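Requena Fund: progress report to investors, June

We closed the purchase of a minority stake in Skedix this quarter, bringing the portfolio to 11 companies. Four are profitable. Zastov repaid its bridge loan in full. Basum is behind on sales and has cut its budget by 7 percent. We reviewed more than 300 proposals.

3 shares | 0 comments

This site uses cookies. Accept

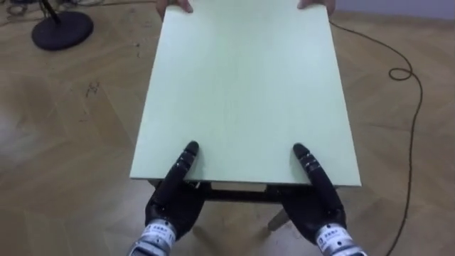

Next quarter

Two follow-on rounds are planned, and we expect to call capital for both.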